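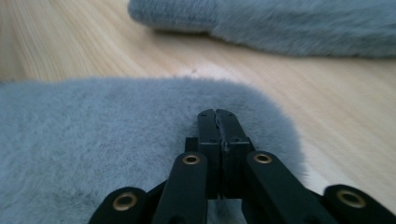

Gripper width signal goes to mush on soft stuff, anyone filtering this?

killmont_kev
Posted 15/06/2022

Hi all, long time reader, first proper post. I'm training a small policy on handheld demos and it's great on mugs and blocks, then absolutely hopeless on plush. It goes in, stops, opens a bit, closes a bit, and dithers there until I hit the stop. I reckon the problem is my width labels. On a hard object the width drops and flattens out, lovely. On fluffy fabric it keeps creeping while the pile squashes, so there's no clean "closed" moment to learn from. I've got 80 demos of soft toys and I was going to threshold the width into open/closed and retrain. Bad idea?

balemov
Wouldn't threshold. You'll throw away the bit you want. I keep width continuous and predict it as an absolute target, same as the pose. What's your action horizon?

killmont_kev
16 steps, executing 8. Camera and width are both logged at 60 Hz and then I downsample.

Deminetti
Disagree with balemov, sorry! Binary worked heaps better for me on towels. Continuous width on cloth is mostly noise from whoever's squeezing the trigger, and the policy learns the wobble. Add a bit of hysteresis so it doesn't flicker and you're done.

balemov
Towels are fine because you can crush them. Try binary on anything you only want to half close on and tell me how you go. Anyway I don't think the labels are the culprit. Kev, have you checked latency between the width and the images? Dithering right at contact smells like misalignment to me.

killmont_kev
Um. I assumed they were synced because they come out of the same logger. How would I check?

retamal_r
Wave the fingers open and shut in front of the camera for a while, track the tips in the images, cross-correlate with the logged width. Takes ten minutes. Mine was out by 100 ms and I'd been blaming the network since January.

Deminetti
Good shout, I'd do that before touching anything else. Still say binary though :)

killmont_kev
Right, did the wave test. Width is lagging the images by 80 ms. Shifted it, retrained for 3,000 steps just to get a feel, and the dithering is a lot less. It still hunts a bit on the fluffier toy. Colour of the toy is pretty close to its neighbour so maybe that's a perception thing on top.

balemov
3,000 steps is nothing, let it cook. And log the raw width next to the predicted one so you can see which of them is hunting.

retamal_r
Could you put your shift script up somewhere? Mine's held together with sticky tape.

killmont_kev
Will do once I've pulled the hard-coded paths out of it. Leaving a longer run going tonight with continuous width, then a binary one so Deminetti can have a fair go.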